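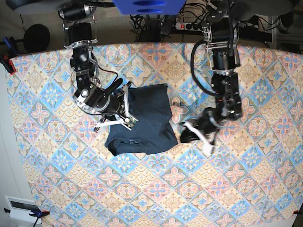 Navy T-shirt on the patterned tablecloth.

2 min read · 9 comments · 13 shares

Ticket 413 - Lelto dryer stops early, clothes still damp

Hi again, Gráinne Egan here. So my Lelto keeps quitting long before the timer runs out, and cottons are the worst! I cleaned the lint screen, pulled the vent hose (gross) and ran it empty - same thing. Keane support had me wipe the moisture sensor bars with vinegar, and that bought me 2 good loads before it went back to its old tricks.

Update, 9 pm: swapped in the Tullis sensor harness and it ran the full cycle on towels. Still get the beep at the start though. Leaving this open till I've tried jeans.

Sign up for the Praker newsletter. We use cookies. Accept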